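Bin picking, part 5: reflections and the corner problem

The Niris script now runs the full loop without me touching the keyboard. It picks a bar, lifts it, drops it back in the bin from a random height and starts over. Last night's run in the Honton workshop logged 1,235 attempts and 154 failures.

Most failures fall into two groups. The first is glare. The back of the metal bin throws a bright band into the depth data, and the segmentation reads its lower edge as an object. Masking that strip in software helped more than moving the lamp did.

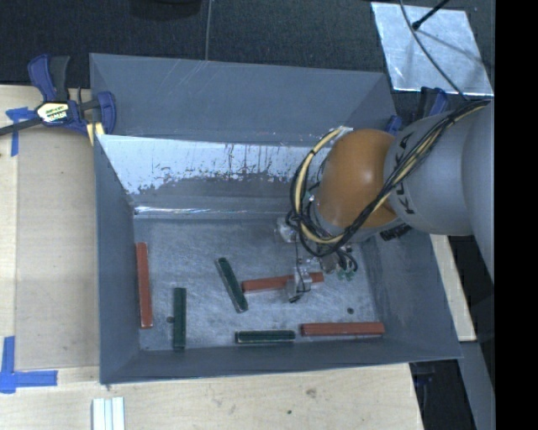

The second group is bars lying flat along a wall. The fingers need clearance on both sides, and close to the front wall there isn't enough. I tried a push move first - slide the bar inward, then regrasp - and it costs 5 seconds per cycle.

Clamps also need checking. I retighten them every 1,000 cycles or the calibration drifts.

Next is a thinner fingertip. Crabtree sells a softer resin I want to try, and the Flirnesberg printer should be free again in December.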